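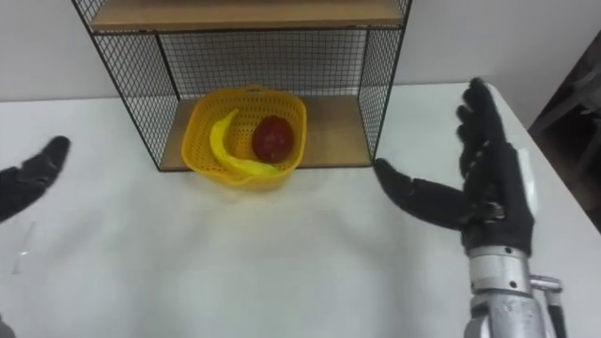
Basket on the lower shelf, a gloved hand either side.

Can they do the chores yet?
Posted Thursday by Zihan Jia

I've been going back and forth on this since March. Putting fruit away is my least favourite sort of job — dull, quick, and it never stays done. So that's my test. If a machine can get a banana into a basket on a shelf without bruising it, I'll start saving up. Has anyone here lived with one?

utberg_dave
No, and I wouldn't. We had a Nillance arm at work for 7 months packing trays. Lovely until somebody moved the trays. My kitchen gets rearranged every time my mum visits.

Dinu
Bit harsh, Dave. An arm bolted to a bench is a different animal from something with two hands. Mesh shelves are fiddly even for me, I catch my knuckles on ours every week. I'd happily let it take five minutes over a banana if I'm out at the time.

utberg_dave
Five minutes per banana! And who picks it up off the floor when it goes wrong? You do, when you get home.

Zihan Jia
Fair, but my kids leave things on the floor too. Speed doesn't bother me much. Reaching does — leaning over a table for something without knocking the next thing along.
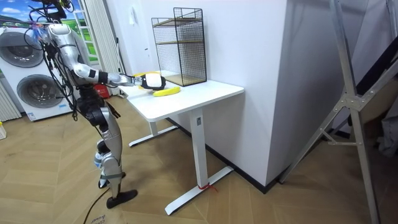 Re: what would you pay?

Daltus
I'd go to 3,000 if it did the fruit and emptied the washing machine. Not a penny for fruit alone.

Dinu
Wet towels are far harder than bananas, you know. They've got no shape. I'd pay for tidying tables and sort the washing myself.

utberg_dave
I'll have a look again in about six years. Keep your money, Daltus.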